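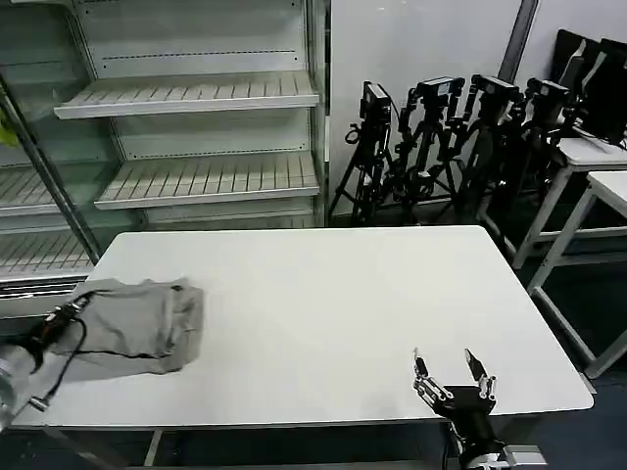 3 min read

May 21, 2025
Posted by Levente Kozma

Mircea Lungu wrote:

> Before I order anything for the Prekbridge shop I'd like to hear from
> people who have set up a folding station already. Three questions.
> How big does the table need to be? Do you keep the shelves right
> behind it or across the aisle? And does a white top show every mark?
> We'll have some 30 shelf feet of towels and kitchen cloths to fill
> and one person folding most mornings. The Onu tables are what the
> landlord is offering with the unit, but I can say no to them.

Mircea,

I'll take these in order.

Table size. Get the biggest one that still leaves you room to walk. Ours is a large white rectangle with rounded corners, and I would not go back to the narrow one we had before. You need space for the cloth you are working on, opened out flat, and you need space for the pile you have finished. On the old table the finished pile kept getting pushed to the edge. Rounded corners are worth asking for if people will be passing by all day. Square ones catch on aprons and on the bags of incoming stock.

Measure your biggest item first. For us that is a bath sheet. If it can lie open on the top with no part hanging off, the table is big enough. I don't know the Onu sizes, so ask the landlord for the actual measurements before you agree to anything.

Shelves. We have ours right behind the table. They are the white open-front kind that look like a refrigerated display case, with glass at the sides and slatted shelves that stick forward and have a lip along the front. The lip helps, as folded cloths don't slide off when somebody pulls one from the middle of the pile. The slats are a different matter. Thin cloths sag a little between them if they sit for a long time, and you get faint lines across the bottom one. We are going to lay card under the dish towels. The heavier towels should be fine as they are.

One more thing about glass sides -- they look good and they need wiping constantly. If you have a choice, think about who will be doing that.

I would load the shelves only after you have worked at the table with them empty for a while. It is much easier to move a shelving unit before it has 500 towels in it. We moved ours 2 times and both times I was glad there was nothing on it.

The white top. Yes, it shows marks, and I think that is a good thing. You see the lint and wipe it off before it goes onto the next cloth. A matte finish is better than a shiny one under store lights. Where I would be careful is with gray stock. We carry a soft gray cloth that creases as soon as it is bunched up, and the creases look like dirt from a few feet away. Shake it out, lay it flat, smooth it from the middle toward the edges, then fold. If you fold it straight out of a heap the wrinkles stay in and the stack leans.

For the fold itself we do thirds lengthwise and then in half, with the folded edge facing the customer. Some people on this list do it in quarters and I won't argue about it. Pick one and write it down for whoever works mornings.

I have not tried the Stukex folding boards that came up here last month. If anyone has, I'd like to know whether they are any use for cloths or if they only suit shirts. The Luvix shelf labels I can recommend. They clip over a lip without tools and come off again cleanly.

I'll be up your way in June and can bring a tape measure if the unit is still empty then. Mornings before 11 suit me best.

Levente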